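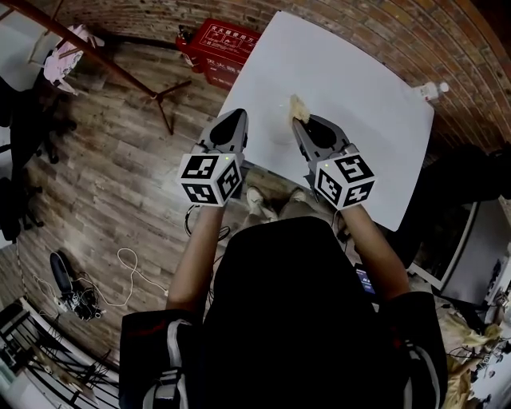

Vuko Countertop Oven: Frequently Asked Questions

What size circuit does the oven need?
The oven runs on a standard household outlet. Use an outlet with no other heating appliance on the same circuit. Extension cords are not supported.

How do I reheat bread and pastry?
Select Reheat, set the temperature to 220 °F and place the item on the wire rack in the middle position. Most rolls are ready in 2 to 4 minutes. Filled pastry takes longer and should be checked at the center.

Can I put glassware in the oven?
Only glass marked oven safe by its maker. Drinking glasses and cups must not be used at any setting.

Why does the display show E2?
The door sensor is not reading closed. Open the door, clear crumbs from the hinge and close it again. If the code returns, unplug the oven for 40 seconds and restart it.

What is the lowest temperature setting?
106 °F, in Proof mode. The fan is off in this mode and cannot be turned on.

Do Oprea trays fit this model?
The half-size tray fits. The full-size tray blocks the rear vent and should not be used.

How often should the crumb tray be emptied?
After every use above 400 °F, otherwise weekly. The tray is dishwasher safe on the top rack.

Where can I order a replacement door seal?
Seals are sold through Fuleo, the parts supplier for all Vuko ovens. Have the model number from the rear label ready. Orders ship from the Vomham warehouse, which is closed for inventory in August.

Page last updated June 8, 2026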